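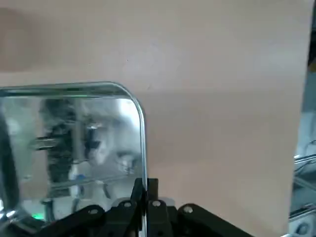
Wrist cam, mirror rim between the fingers, beige panel behind.

Print this page
E-mail this page

September, 16:40

Right, mirrors. Feng-yi and I have been arguing over whether the Ridus policy looks at the edge of a thing or at whatever fills the middle of it, and a mirror is a lovely nasty way to find out! The glass gives it half the lab to look at (something blue, a little green light, a great dark upright) and none of that is anywhere you could grip. The chrome rim is the only honest bit.

So the method, for when I've forgotten it. Two sets of demos, same start poses, same panel. Set A is the plain grey plate, set B is the mirror, 300 demos altogether. Train on A only, then on A and B mixed, and test both on the mirror. I score a grasp as good if it's still held after the lift, and Mohammed-Awal scores it again from the logs without seeing my sheet.

Mixed training got 86 per cent on the mirror. Plate-only was dreadful - it kept heading for the bright patch in the glass and closing on nothing, and I stopped 2 of the runs by hand before it leaned on the surface. Very pleased with the mixed number, but I don't trust it yet. The rim was always on the right-hand side of the mirror, so it may just have learned "go right a bit".

Feng-yi wants the reflection masked out as a third condition, using the Vunitz segmenter. I'd sooner turn the mirror round first, cheaper and quicker (and no labelling!).

To do: flip the mirror and rerun the mixed policy. Ask Mohammed-Awal where the Nukmont calibration file has gone - the one in the shared folder is the old one. Wipe the glass.

Print this page | E-mail this page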